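Gallery inspection, Lulholm Museum – Women of the Nile Valley display
Wed 8 January

**Cases and mounts**

- [x] Case 1, funerary stelae: locks and seals sound. Mount pins tight.
- [x] Case 2, cosmetic vessels: humidity 30 per cent, within the lender's limits.
- [ ] Case 3, linen fragments: light level 175 lux. Too high for textiles – dim to the agreed setting before reopening.
- [x] Case 4, scribal palettes: no movement against the Khurana loan photographs.

**Labels**

- [ ] Panel B gives the queen's regency as a full reign. Replace with the corrected text.
- [ ] Date on the priestess statuette reads "c. 2000". Add BC.

**Floor and access**

- [x] Ramp clear, handrail firm.
- [ ] Barrier post by Case 2 rocks on its base. Visitors lean on it. Refit or remove.

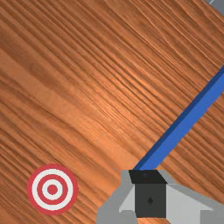
- [x] Emergency lighting: held for the full test period.
- [ ] Extinguisher by the Wasau Room door: tag missing. Pressure reads normal.

Open items to be closed by the end of February. Case 3 comes first – keep it covered until the light level has been measured again.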